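Sindovow gift code list
2021-02-02, by Hrvoje Kos

# What you get

A plain table of gift codes handed out for the monster-battling game Karagiannis, plus the creature each one delivered, its level, its moves and the item it was holding. There are 1321 rows. Of those, 578 are codes that have expired, and I keep them anyway, for the same reason people keep ticket stubs.

The file is `codes.csv`, UTF-8, comma separated. If your spreadsheet turns the codes into dates, take it up with your spreadsheet.

# Columns

- `code`: as printed, capitals and all. The letter O and the zero are different characters, and the publisher enjoys this.
- `creature`: English name.
- `moves`: up to four, split by semicolons.
- `held_item`: blank means it came with nothing. `unknown` means I have no idea.
- `start`, `end`: first and last day the code worked, publisher's time zone.
- `region`: where it could be redeemed. `all` usually means all.
- `source`: newsletter, store flyer, stream or "a guy". Please read the last one with care.

# Where the rows come from

Most were copied by hand from newsletters and event flyers. Apolinar Figueroa typed in the whole Fomavholm tournament series, including 16 codes printed on the back of a lunch menu. He also wrote the script that checks for duplicates, and his first run found 11 of mine.

Codes tied to one account are left out. So are serial codes from the toy boxes, which work once and are no use to anyone after that.
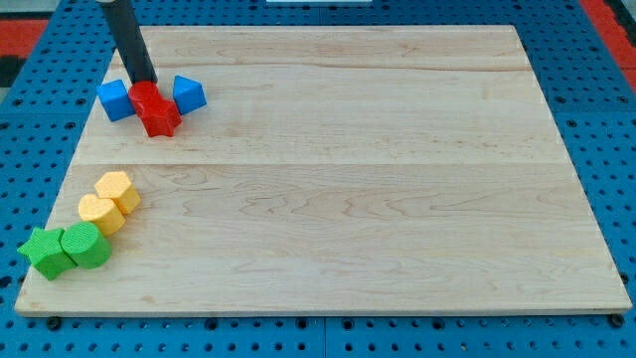
# Known problems

- Shiny status wasn't recorded before November, so a blank there tells you nothing.
- Move names follow the current English release. Two moves were renamed in a patch and the old names survive in a few rows I keep meaning to fix.
- End dates from streams are guesses. The hosts say "this week" and leave it at that.
- The Flirketico crossover has its own file, `crossover.csv`, after an argument over whether a teapot counts as a creature. I lost.

# Adding a row

Open a pull request with one code per line and a source we can look at. A screenshot of the redemption screen is fine. Run `check.py` first. It is rude but usually right.

Please don't send codes that haven't been announced yet. I will only close the request and then feel jealous.

# License

Use the table however you like, with credit to the Sindovow list. The game and its creatures belong to their publisher, who has never written to us.

Contact: open an issue | © 2021 Sindovow list maintainers | Back to top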